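Community laundry service extends to Dutley in June

Altden, for immediate release

Altden Community Laundry will open a second site in Dutley in June, giving residents without a working washer or dryer at home a place to do their clothes and bedding at low cost. The new site will be in the former shoe shop on Espinoza Street and will open 7 days a week.

The service began in Altden two years ago with a single washer and dryer. It now helps 100 households a month. Of those, 26 travel in from Dutley by bus, often with heavy bags and small children.
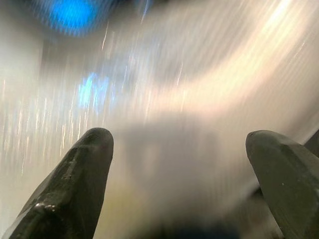

"We had people telling us the bus ride took longer than the wash," said Yesenia Alvarado, manager of the service. "Dutley was the obvious place to go next. The rent is fair and the stop is right outside."

The building needed new plumbing and a larger hot water system before it could be used. That work is finished. Painting and flooring will be done during May, and the front counter is being rebuilt at a lower height so that people using wheelchairs can reach it.

Prices will match those at Altden. A wash and dry costs $7, and concession card holders pay $2. Washing powder is included, and an unscented kind is available on request. People who cannot pay may speak with staff in private — no paperwork is needed for a first visit. 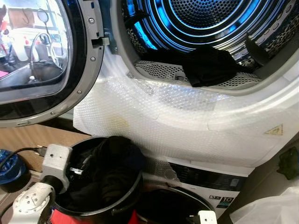 Hours will be 7 am to 8 pm, with last loads in by 6:30 pm. Bookings can be made by phone or at the counter. Walk-ins are welcome whenever a machine is free.

Wenceslao Figueroa, who will run the Dutley site, said the early start was chosen with shift workers in mind. "A lot of people around here finish at the cannery at six in the morning. They can drop a load off on the way home and pick it up after they've slept."
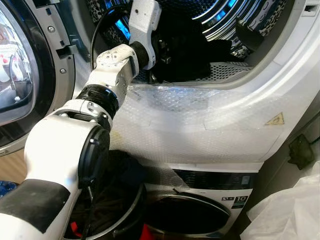
A dryer stacked above a front-loading washer, with black clothing in the drum.

Brostier Housing Co-operative is paying the first year's rent. Its tenants will book in the same way as everyone else, and no machines will be set aside for them.

The Altden site will keep its present hours and staff. A free mending table, led by Berenice Arriaga, will be shared between the two sites, with mornings at Altden and afternoons at Dutley.
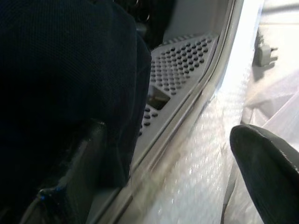
Dark navy knit fabric, seen up close.

Residents who would like to work at the Dutley site can ask for an application form at the Altden counter. Both paid positions are part-time and training is provided.

Media contact: Dénes Vass, Altden Community Laundry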